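15/05/2020

Spent most of the morning on the equipment list again. It has to go to Murali Nadar before the end of the month and I would like it to be the last version, but I said that about the one before.

Where it stands: we want four more hand-held grippers so that two pairs can work at two tables at once. Szulc quoted 3,405 for the set with cables and the mounting plates. Nusov came back at 3,145, but that leaves out the spare fingertips and the carriage, and they want payment up front. Once I add tips to the Nusov figure the gap nearly closes. I have asked both of them to quote again on exactly the same list, which I should have done in the first place. Szulc answered inside the hour, Nusov hasn't yet.

The tips are what bother me. In the budget from last October I put them under consumables as one line with no quantity, and Murali wrote "how many?" next to it in pencil. Fair enough. I have now started a sheet where we write down each time a tip is changed and on which gripper. It has two entries so far, one of them mine, and I can't base much of an order on that. I'll leave it running for a fortnight and put in a number then.

Walked over to the tables before lunch to see how the box work was laid out, as I also need to say how much floor we are asking for. I had been planning on the long desks for the second station. Having stood there a while I think a second round table would be better. Two people can come at the box from different sides and there is still room for the cables to hang down. It's another purchase, of course, but a table is cheap next to everything else on the sheet.

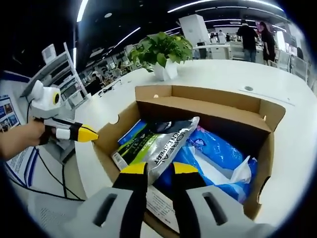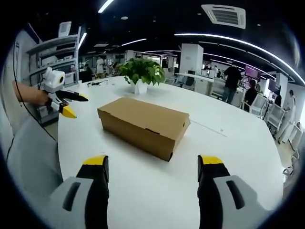
A cardboard box on the white table, two grippers at work.

Is it worth buying a robot arm this year as well?

I would wait. The grippers are what we use daily, and an arm brings a controller, a proper bench, guarding and somebody's time to look after it, none of which is in the present budget. Better to get the second station going, see how much it brings in, and cost the arm properly for next year with all of that included.

I wrote it out like that because it is the question Murali will put to me, and I'd sooner have it on paper than answer it standing in the corridor. I think he half wants the arm himself. He had the Hurance brochure on his desk, open at the small bench model. Their price is for the arm alone and the brochure is very quiet on the rest of it.

Rang Pirnthorpe after lunch about the cases. They do a hard case with cut foam that would take a pair of grippers, and they can cut it to a drawing if I send one. Lead time is longer than I hoped. I said I'd send the drawing anyway and decide when I see the price. At present the grippers go back in a drawer with a cloth between them, and it works, but if we ever take them to another site it won't do.

Other things to go on the list before I forget:

Cables. Longer ones for the second station, plus a spare for each gripper. Ask Szulc whether the longer ones are the same part or a special.
Storage. Whatever we record has to sit somewhere and the present drives are filling up faster than I allowed for. I put in two drives last time. Make it three and expect an argument.
Cartons and packing bits. We have been using whatever turns up in the post room. That has been fine, and I am not going to make a budget line for cardboard.
Table. Round, white, same height as the present one if they still make it.

Also need to settle whether repairs go under maintenance or under equipment. Last year they were split between the two and it took me an afternoon to add them up. I'd like one line, under maintenance, with the service charge on it as well. Szulc will do a yearly check for a fixed fee. Nusov want the units posted back to them, and we'd be without them for however long that takes -- if it is a fortnight then the saving is gone, as far as I'm concerned.

So I am leaning towards Szulc, although I haven't said so to anyone. If Nusov come down on the carriage and offer a loan unit during repairs I will have to think again.

Left at six. Still to do tomorrow: the drawing for Pirnthorpe, chase Nusov, measure the gap by the pillar for the second table. Bring the long tape, the short one in my desk is broken.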